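August 18, 2023

Our tap water in the new place tests at 460 ppm dissolved solids, and it leaves a white film on anything that air-dries. The Travberg kit gave 54 for the filtered line, so I now use that for the last rinse only.

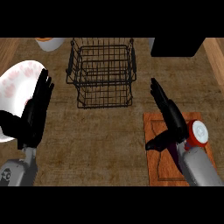 Does vinegar remove the film from glasses? Diluted white vinegar dissolves the carbonate part, but etched glass stays cloudy.

Isla Strachan asked about softeners. I'll run the Hema cartridge through September and post the readings.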